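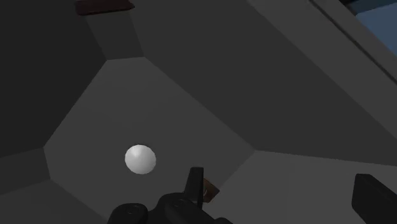

Why does a storage hopper need a steeper wall for mass flow than for funnel flow?
In mass flow the whole contents must slide along the wall, so the slope has to overcome wall friction at every point.

Notes, 2019-09-06 (Prosser)

Wall angle is measured from the horizontal unless stated. Outlet size is set separately, from the arching test. Valley angles between flat walls are always shallower than the walls themselves; check them first.

Problem 6 is due Friday. Use a wall friction angle of 38 degrees.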